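Equipment Review: Adeck Two-Finger Gripper
Prepared by Signe Blomqvist, August 10, 2019

The Adeck gripper was purchased in February for the computer assembly cell, at a unit price of $4000. Mounting hardware added $265 and was quoted separately – buyers should ask for it at the outset.

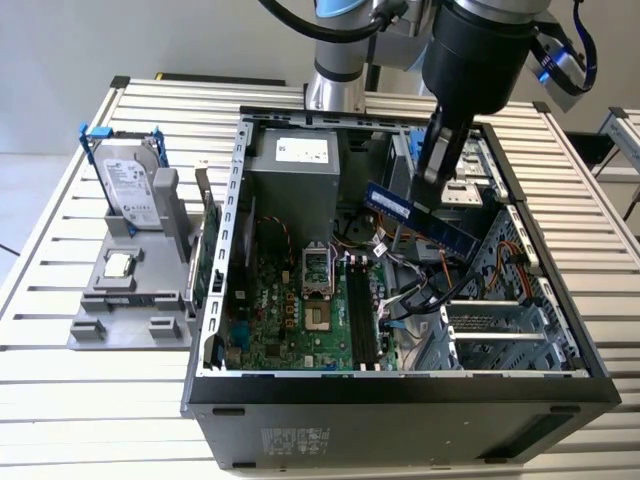

Memory modules are the most demanding part in our sequence. The narrow fingers hold them securely, and access inside a desktop case is good. Setup took more than 20 hours, well above the supplier's estimate, and should be budgeted as labor.

The competing Flarnau unit costs less but requires a yearly service contract. The Adeck is recommended for purchase, with one spare set of fingers per cell. Quotations may be requested from Britt-Marie Solberg, Room 101.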